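Search this repository Enter keywords Go

4. Where the coffee things end up

4.1 The corner as a working place

I came to this part of the study with a fairly firm idea of what a coffee corner was, and it was wrong in most of the ways it could be. I had pictured a bit of kitchen worktop next to the kettle, with a cupboard overhead and mugs inside it. The diaries from our 50 Stumness households gave me a much messier map (which was more fun to read, I admit!). People make coffee on landings, in box rooms, on the end of a desk, next to the sofa with the telly on. What these places share is a socket and a flat surface, and the surface is very often something that was doing another job the month before.

We ended up with 308 diary entries that said something about where the machine stood. I read them all twice, the second time with a pot of tea, and sorted them by what the person had put within arm's reach. I didn't sort by room, though our first draft did, and one reviewer quite liked it that way. Rooms told me very little. A machine beside a couch and a machine in a galley kitchen can have the same small crowd around them, and the crowd is what I wanted to write about. It has regulars such as glasses and jars, and it has hangers-on as well. A box of tea bags, for example, turns up beside coffee makers so often in the diaries that I stopped being surprised by it and started looking for its absence.

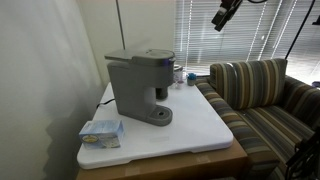
4.2 Reach, lids and the bit of space above

One thing I had completely missed in the pilot (run in March, with far too few homes) was height. I had asked everyone for the width and depth of their surface and never once asked what was over it. A single-serve machine with a lid that lifts needs clear air above it, and several people had learned this by sliding one under a wall cupboard and finding they couldn't get a pod in. Their fixes were lovely. One diarist pulled the machine forward every morning and pushed it back every night. Another gave up and moved the whole lot to a low table in the front room, and wrote that the coffee tasted better there, which I can't test but am happy to report.

Open lids also change how people arrange the rest. With the lid up you want the pods on the side your free hand is on, and the mug somewhere you won't knock it. Most diarists put the mug right beside the machine and keep the smaller bits further back. I had coded this as "tidy" in the Bittencourt scheme, but I now think it is closer to plain habit, and I've recoded it as such. The scheme has no category for "it has always gone there", and it badly needs one. 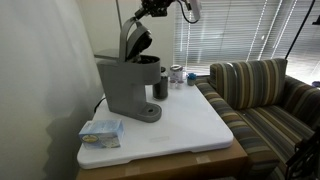 4.3 Two kinds of coffee on one table

Shops like to treat pod drinkers and ground coffee drinkers as separate people, and our own recruitment form did too, with a tick box for each and no way of ticking both. I regret that box. In the diaries the two live together quite peacefully, with pods for weekdays and ground coffee for visitors, or the other way about in one house where the visitors were considered impatient. You can get the whole mixture on one small table: a jar filled almost to the top with what looks like ground coffee, pods just along from it, and a compact blender at the far side for good measure. If I were running the form again I'd ask what is out on the surface and leave the person's identity as a drinker well alone.
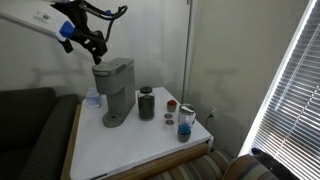
Storage was the next thing I wanted to get at, and the short version is that most people don't do any. The packet gets opened and whatever is inside stays out where it can be grabbed. The diaries do mention jars, usually with some pride, and a jar seems to mark the point at which somebody has decided the corner is staying. A little table can carry a good deal once that decision is made. Pods sit loose on the white top beside the brewer with a sealed jar for company, and I'd call that a halfway stage between unpacking and settling in, at least by the coding rules we used. I gave extra weight to anything with a screw-top lid. My co-coder at Trutum thought this was daft, and we agreed on fewer of those entries than I'd like.

Cleaning came up less than I expected. Drip trays got their own prompt in the diary, with space for 400 words, and the usual answer was one line. The longest answer came from a home that uses a Brulteck tray mat and had plenty to say about the slots in trays and what gets down them. I've put that entry in the appendix in full.
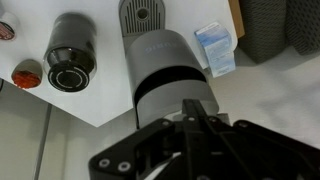
Figure 1. Single-serve coffee machine with slotted drip tray, and a black lidded container beside it on the white tabletop.

Reader comments (3)

Did you ask about the length of the power lead? Mine is the only reason the machine is where it is.

Enjoyed this section. I'd like to see the tea drinkers given the same treatment, as the box of tea bags clearly deserves a paper of its own!

The recoding in 4.2 needs a table. How many entries moved out of "tidy"?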